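Notes on steel lockers and cabinets: hinges, latches, rust, noise

Secondhand steel lockers are cheap storage for a garage, mudroom or shop, and most of their faults can be fixed with hand tools. These notes cover the common sheet-metal type with a formed door, a welded or bolted body and a simple lift latch or cam lock. Fireproof cabinets and gun safes are built differently and are left out.

## Leveling

Do this before touching the doors. A locker body is a thin box with one open side, and it racks easily. A body out of square by the thickness of two coins will make a door rub at the top corner and gap at the bottom.

1. Empty the locker and close all doors.
2. Put a level on the top, front to back and then side to side.
3. Shim the low corners with plastic or steel shims. Cardboard crushes and wood swells on a damp floor.
4. Open and close each door. If the rub has gone, stop.
5. Trim the shims flush with a knife or snips.

Concrete garage floors usually slope toward the door, so expect the front feet to need more shim than the back. Screw-in leveling feet are easier to adjust later, if the base has threaded holes for them.

## Anchoring

Any locker taller than waist height should be fixed to the wall. Drill through the back panel near the top, behind the hat shelf, and drive a lag screw with a wide washer into a stud. On masonry, use a sleeve anchor. Where several lockers stand in a row, bolt them to each other first through the side panels, front and back, then fix the row to the wall. Leave the bolts finger-tight until the fronts line up.

Clondness lockers come with predrilled holes in the sides. The older Vatthorpe ones do not, and the side sheet is thin enough that a step bit leaves a cleaner hole than a twist drill.

## Hinges

Three types turn up:

- **Piano hinge.** Runs the full height. Rarely sags. When it squeaks, work a drop of light oil into every third knuckle and swing the door until it spreads.
- **Knuckle hinge.** Two or three short hinges, riveted or welded. The pin wears first.
- **Pivot hinge.** A pin at top and bottom. The door lifts out once the top pin is pulled down.

For a worn knuckle pin, drive it up from below with a punch, measure it, and replace it with steel rod of the same diameter. Peen one end lightly so it can't drop through. Moving up one size means reaming the knuckles, and that is seldom worth the trouble on a door this light.

A bent door can be straightened in place. Put a block of softwood between door and frame at the hinge side, near the part that stands proud, and press the free edge gently. Small moves, then check. Sheet steel springs back, so each bend has to go a little past the mark.
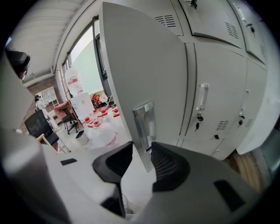
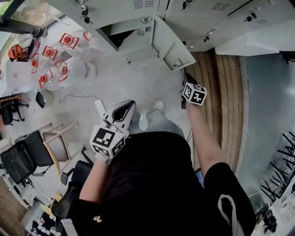 ## Latches and locks

A lift latch that sticks is usually dry or full of old grease. Wipe the channel with a rag and mineral spirits, let it dry, and apply dry graphite or PTFE. Heavy grease collects lint and dust and the latch will be stuck again by January.

If the latch moves freely but the door won't stay shut, look at the hooks on the frame. They bend inward when someone slams the door with the latch down. Pull them back with smooth-jawed pliers, or wrap the jaws in tape to save the paint.

Cam locks are sold by barrel length and cam length, and both matter. Measure the barrel from the underside of the head to the end of the threads. Measure the cam from the center of the mounting hole to the tip. Sterkell sells a cam lock with three cams in the bag, straight and two offsets, and one of them fits most cabinets. Write the key number on the inside of the door frame in paint pen if the cabinet holds nothing of value, or in a notebook if it does.

My own spare keys are cut to 934. The cabinet by the water heater takes 2,477. The tags fell off both years ago.

## Rust

Surface rust starts at the base, where mop water sits, and along the bottom fold of the door.

- Scrub with a nylon abrasive pad first. If the pad clears it, go no further.
- For scale, use 200 grit paper wrapped on a flat block. Feather into the sound paint by a finger's width.
- Degrease with mineral spirits and wait for it to flash off.
- Prime bare metal the same day with a metal primer.
- Two thin finish coats. A thick coat runs on vertical sheet and stays soft under the door bumper.

Holes in the base pan can be covered with a riveted patch. Seal the edges of the patch with seam sealer before painting, or water gets in behind it and the rust carries on out of sight.

Appliance enamel is harder than general spray paint and a closer match for most factory grays. Cattaneo makes a light gray that is a shade too blue in daylight and fine under shop lights.

## Noise

Steel doors are loud. The factory rubber bumpers harden and drop out, and self-stick felt pads shear off sideways after a few months. Push-in rubber bumpers last longer — drill to the stem size given on the package and wet the stem with soapy water before pushing it in.

For a door panel that drums, stick a square of butyl damping sheet to the inside, in the middle of the largest flat area. Covering the whole panel adds weight to the hinges and very little extra quiet.

## Shelves and damp

Shelf clips should sit fully in their slots; tap them down with a mallet before loading. Put heavy items on the floor of the locker and nothing heavier than paint cans on the top shelf.

Leave the louvers clear. Wet boots and coats in a locker with blocked vents will start rust from the inside. A wire rack in the bottom keeps boots off the pan, and a cut piece of rubber mat under the rack can be pulled out and hosed down.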